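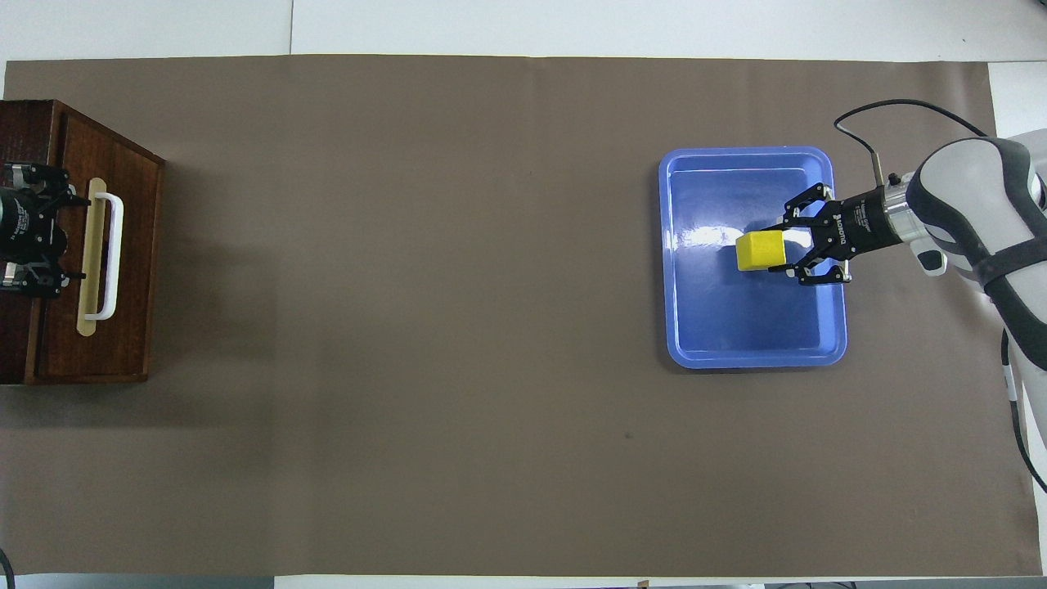 Session 3 -- Drawers, trays, small parts
Jiltham workshop, room 644

Set up before you start. Brown paper down first, tape the corners if it curls. Drawer box on the left, handle facing in. Blue tray to the right, long side pointing away from you. Leave the middle clear.

Foam cubes: one in the tray at a time. Spares stay in the drawer untill you need them.

Storage, quick recap from Hegazy reading (pp. 6 to 60, skim the tables):
- shallow tray = things in use
- drawer = things waiting
- pull the handle straight, box slides if you yank it sideways

Glare on blue plastic -- move the lamp, not the tray.

For next time: sketch your own desk layout, label whats in use and whats waiting. Half a page is fine. Bring a pencil.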